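May, notebook 4, continued from the shrinkage pages

Finish trials on the butcher-block offcuts, second round. The first round was abandoned when the Gekus oil skinned over in the can. New can opened 9:40, stirred, strained through a paint filter. Same batch of maple and birch offcuts as before, sanded to 120 then 180. No 220 this time. Yến Cù's view is that 220 closes the surface too much for a penetrating oil, and the round-one absorption numbers agree with her, for what two boards are worth.

Set A: Gekus straight, flooded, wiped at 15 min.
Set B: Gekus cut with Pitis thinner, 4:1 by volume.
Set C: Trương hardwax, thin coat, white pad.
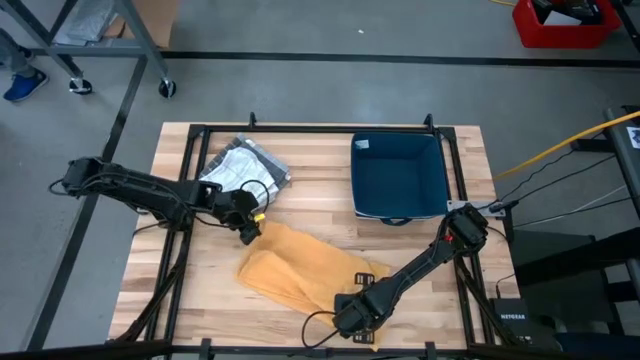

Weights before and after wiping are on the clipboard by the scale. Set B took up more on end grain, as expected, and slightly less on the face. The spread within each set is larger than the difference between A and B, so no ranking yet. Board 13 is excluded: glue line had opened before any finish went on, and oil ran straight through to the underside. It should have been caught at sorting.

Set C drags if the pad is loaded too heavily. Best result came from a coat that looked starved when first applied. Buffed at 20 min; at 30 the pad starts to grab and leaves a lap mark which has to be sanded out.

Water spot test, 2 ml tap water under a watch glass, one hour:

- A: faint ring, gone by the afternoon reading
- B: ring, still there
- C: no ring on five boards, slight haze on one
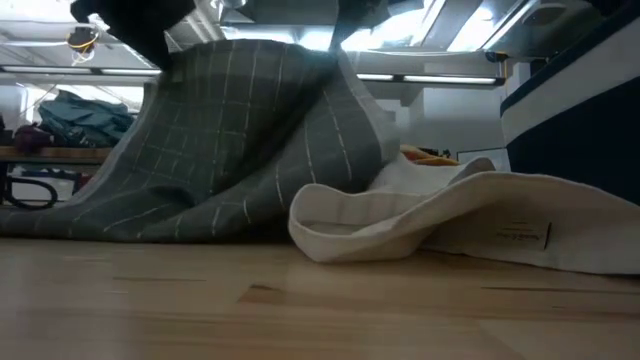
Haze on the C board is under the spot only and does not feel raised. Could be wax that had not cured. Repeat after a full week before reading anything into it.

Abrasion not started. The Bernudgate wheel reads 119 on the counter after reset, so either the reset is sticking or the display is. Plan was 4000 cycles per board with a weighing at the halfway point. Two boards could be done by hand block as a stopgap, but the pressure would vary and the numbers would not compare with last year's.

Oily rags are in the lidded steel can, water added.

To do:

- second coat on A and B, same wipe time
- fresh pads for C
- ask Yến about the counter
- label the undersides; pencil on the faces is bleeding into the oil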